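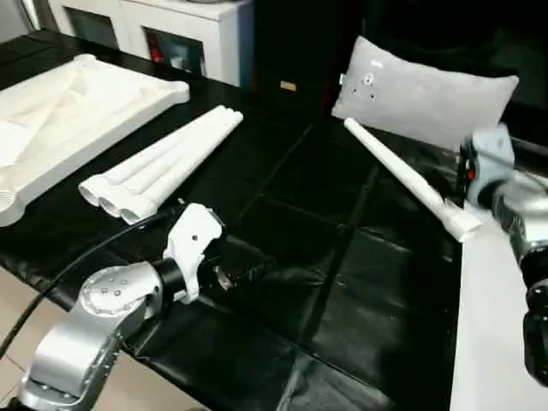

3.2 The table and the parts

Figure 4. The bench at the Brinham shared workshop, seen from the head camera. The left gripper is empty and the right arm is holding one tube.

We did nearly all of the bench work on Monday nights, when the laser cutter crowd had gone home and we could spread out a bit. Maite Bravo and I bolted the two arms down in June and then spent far too long arguing over what to put on the table. We settled on the glossy black sheeting you see in Figure 4. It shows up white plastic beautifully, which was the whole point, but it also throws back the overhead light, and our first grasp detector (the one we call Casell) was forever finding tubes in the reflections. We ended up masking out the brightest patches before anything else ran.

The white tubes all have the same shape, slender with a wider open end, and that open end was our favourite thing to aim for. Three of them side by side make a nice row of circles! The trouble is that a gripper coming in for one tube has very little room before it bumps its neighbour, so we told the planner to come in along the length of the tube and to favour the outside ones.

We logged 1,996 pick attempts with this layout, and 849 of those started with tubes lying together. I'd have liked more, but we only had the bench one night a week. The big moulded panel stayed in for all of them, because its rims and hollows gave the depth map something awkward to chew on. So did the grey pillow at the back (soft things are hard, as we found out in Section 2).

3.3 Driving the arms

Both arms take their commands from Statach, our own little control program.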